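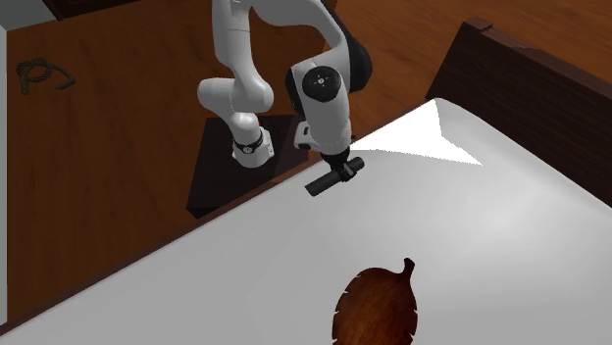

图1 仿真任务界面:机械臂夹爪夹持深灰色圆柱形物体,右下方为叶形木板。

特罗茨登机器人学习实验室
关于招募仿真操作示范采集参与者的通知

发布日期:2022年3月8日

特罗茨登机器人学习实验室(Trotesden,以下简称“实验室”)现面向社会及在校学生公开招募仿真操作示范采集参与者。采集所得示范用于Jirkitis项目中机械臂操作模型的训练与评测。现将有关事项通知如下。

一、项目背景

Jirkitis项目由实验室承担,Praltex公司提供仿真软件及遥操作设备,项目负责人为Fenna Leemans。项目研究内容为:学习系统如何依据人工示范掌握抓取、搬移、放置等基本操作。第一阶段采集工作已于今年1月结束,共收录有效示范1,094条。经评审,第一阶段示范在物体姿态和放置位置方面的变化不足,倾斜夹持、靠近台面边缘夹持等情形的样本偏少。第二阶段采集将对上述情形予以重点补充。

二、招募对象与名额

本次计划招募参与者20名。申请人应当符合下列条件:

(一)年满18周岁,具有完全民事行为能力;
(二)视力或矫正视力正常,能够分辨屏幕上明暗相近的物体;
(三)双手活动自如,能够连续使用手持控制器完成操作;
(四)能够阅读中文或英文书面任务说明;
(五)能够按照预约时间到场,并完成全部采集场次。

申请人无须具备机器人或编程方面的经验。曾参加第一阶段采集的人员可以再次报名,但须重新完成培训。有光敏性癫痫病史者,或使用虚拟环境时易出现严重眩晕者,请勿报名。

三、工作内容

全部操作均在仿真环境中进行,参与者不接触实体机械臂。参与者坐于工位前,通过手持控制器操纵屏幕中的单臂机械臂,按照任务说明移动指定物体。每条示范自系统提示开始时起算,至参与者确认完成或系统判定超时为止。

任务说明以一句话给出,例如“将圆柱形物体放到叶形木板上”。参与者应当自行决定接近方向、夹持角度及移动路线,无须模仿他人的操作方式。操作中如出现物体滑落、碰撞或放置偏移,应当继续尝试,直至任务完成或超时。未完成的示范同样予以保存,由标注人员另行归类,不影响参与者的报酬。

每名参与者应当提交示范200条,分若干场次完成。每场次开始前,系统将重新设定物体的初始位置和朝向。场次之间安排休息,参与者亦可随时向现场人员提出暂停。

四、培训与考核

正式采集前,参与者须参加实验室组织的培训。培训由Jin-sol Um主持,内容包括控制器的使用、视角切换、夹爪开合控制以及示范的提交与作废。培训结束后进行上机练习,练习合格者进入正式采集。练习未合格者可以申请补练一次;补练后仍未合格的,实验室将支付培训时段的报酬,不再安排后续场次。

五、报酬与支付

报酬按实际到场时间计算,培训时段与采集时段适用同一标准,具体金额载于参与协议。报酬于全部场次结束后一次性转入参与者本人银行账户。参与者中途退出的,按照已完成时段结算。在校学生参加本项目,不得以此抵充课程学分。

六、数据与隐私

系统记录的内容包括:控制器输入、机械臂各关节的运动轨迹、夹爪状态、仿真画面以及任务完成结果。实验室不采集参与者的面部影像和声音。示范数据以编号保存,编号与姓名的对应表由数据管理员Els Hendriks单独保管,项目结束后予以销毁。

去除身份信息后的示范数据可能用于学术论文及公开数据集。参与者在签署协议前应当仔细阅读相关条款。参与者可以在数据公开之前书面要求撤回本人示范,无须说明理由;数据一经公开,已发布的部分无法撤回。

七、工作地点

采集工作在实验室科彭斯楼(Coppens)遥操作室进行。该楼设有无障碍通道和电梯。工位座椅及桌面高度可以调节,有其他便利需求者,请在报名表中注明。

八、报名与录取程序

(一)申请人填写报名表,并附可到场时段,提交至科彭斯楼接待处或通过实验室网站报名页面提交。
(二)实验室对报名材料进行审核,必要时以电话方式核实有关情况。
(三)录取时将兼顾年龄、惯用手及操作经验的分布。符合条件的人数超过名额的,其余申请人列入候补名单。
(四)录取结果以电子邮件通知。录取人员应当在培训当日携带有效身份证件,并签署参与协议。

名额招满后,报名页面即行关闭。

九、联系人

报名及日程事宜:Jeanine Van Dijk,项目办公室
技术及任务内容事宜:Panagiotis Radonjić,仿真与遥操作组
数据保护事宜:Els Hendriks,数据管理员

参与者对采集过程有异议的,可以向项目办公室提出书面意见。本通知由特罗茨登机器人学习实验室负责解释。

特罗茨登机器人学习实验室
Jirkitis项目办公室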